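In praise of the one-thing table

I'll happily argue with anyone that a table looks its best with hardly anything on it. I cleared ours in October (bills, chargers, a bowl of keys, all of it) and I still get a little thrill walking past! Put a single gold-coloured box on pale wood grain and it becomes a small event. The colour warms up, the foil-like finish gets to show off, and you notice the lines running through the tabletop, which had been hiding under the mail for years.
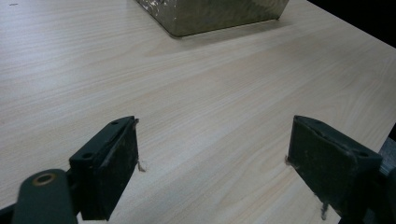
Vidar Kristiansen wrote to me that a bare table is a table waiting for someone to dump groceries on it, and that his family of five would undo mine in 2 minutes. Fair enough, Vidar. Ours gets dumped on too, every single day, and then after supper we clear it again, and I love that part most of all.

You don't need a new table for any of this. I nearly spent $588 on one from Trestberg, and I'm so glad I wiped down the old one first. Try it for a week and choose your one thing with care. Mine changes every Sunday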